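Home | Forums | Workshop | New posts | Log in
Filed under: Small Storage, Big Opinions
14 replies · 3 shares

grevport_gus
Posted Thursday, January 27, 2022
The little ply cabinet is up and standing, and I've already started putting blocks in it, which I'm told is the wrong order. I have sorted them by colour, then by mood. Opinions on the red edging, please. Be gentle, it's my favourite part.

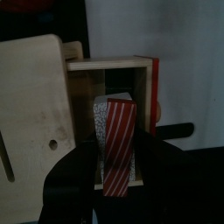

Red with white stripes in front, speckled one behind.

Statia
Red edge is great. Sand the smudges off that panel before you oil it or you'll be looking at them till you die.

cakia
Disagree. Smudges are character. I've got 3 drawers at home that are nothing but character, and 2 of them open.

grevport_gus
Cakia gets it. Statia, I own sandpaper, we're just not close.

Szilágyi
Leave the finish alone and worry about the knob. A small round one like that is lovely until your hands are cold, and then it's a marble. I'd go bigger.

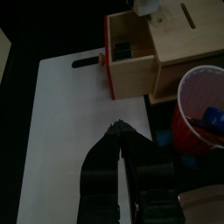
And wax the runners while you're in there. Candle stub, 5 minutes, done.

Statia
Bigger knob on a drawer that size? It'll look like a nose.

Szilágyi
Some of us have noses and open our drawers first go.

grevport_gus
Small knob stays. I'll wax it in February when the shed's cooled down. Does a birthday candle count?

cakia
Only if you take the icing off.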